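Ticket: Sedana gripper kit, dropping clear bags
Opened by: Teemu Seppälä
Updated: 2020-02-25
Status: open

Hi again Thibault! Okay, I did what you asked and swapped the finger pads for the softer ones — big improvement on boxes, not so much on bags. Out of 36 picks it dropped 11, every one of them a clear bag. I also lowered the closing speed by two steps in the Kashyap menu (the manual says four, but that made it crawl).

My hunch is glare. The wrist camera seems to lose the edge of the film when the plastic is shiny, and then the fingers close on a fold.

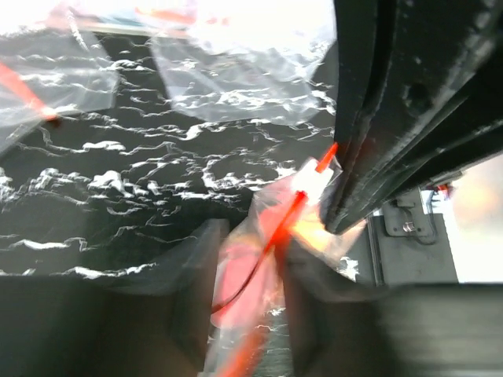 Could you send me the older firmware so I can compare? We ran it back in November and I don't remember this many drops. I'd love to keep the kit, the rest of it is great! I'll leave the settings alone until I hear from you.

Teemu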